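Category: Garment Care > Knitwear > Handling and Folding

Section 4: Lifting, Sorting and Folding Ribbed Knitwear

4.1 Scope

This section applies to jumpers, cardigans and other ribbed knit garments stored in the Wadoteo drawer unit or on the Hulme open shelf. Woven shirts and trousers are covered in Section 5.

4.2 Before you begin

Clear a flat surface at least 700 mm wide. A table or a made bed is suitable. Remove rings and bracelets which may catch in the ribbing. Garments must be fully dry before they are folded and put away.

Note: Dark knitwear shows lint more readily than pale knitwear. Sort dark items into a separate pile and brush them last.

4.3 Lifting the garment

1. Find the collar, or the thickest part of the knit, and take hold of it there.
2. Raise the garment slowly and let the remainder hang under its own weight.
3. Allow any twist to fall out. Do not shake a heavy knit.
4. Check whether a cuff or hem has rolled back on itself, and turn it out by hand.

Caution: Do not lift a garment by a single loose stitch or by a decorative trim. Do not leave knitwear hanging for longer than is needed to straighten it.

Ribbing that has been bunched together may curl outwards and form a tube, as on a black ribbed knit held up from its top. Smooth such areas flat with the palm before making the first fold.

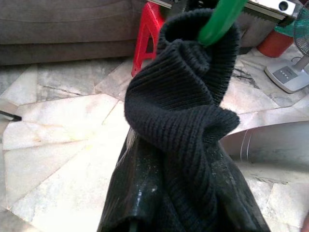
Can a ribbed jumper be kept on a hanger?
Folding is recommended for all ribbed knits, as a hanger may stretch the shoulders and leave marks in the fabric.

4.4 Folding

1. Lay the garment face down and align the side seams.
2. Fold one side towards the centre of the back, then bring the sleeve down parallel to the side seam.
3. Repeat on the other side.
4. Fold the hem up to the collar. Thick garments should be folded once only.
5. Turn the garment over and press out trapped air with both hands.

Note: The Wadoteo drawer has an internal width of 525 mm and will take two adult jumpers side by side.

4.5 Putting away

Place the heaviest items at the bottom. Keep cuffs tucked inside the fold so that they do not catch on the drawer runners. Leave a small gap at the top of each drawer. If the drawer does not close freely, remove one item and try again.

Replacement drawer liners may be ordered from Roltton under part number 86.

Wadoteo Home Storage | Customer Support | Back to top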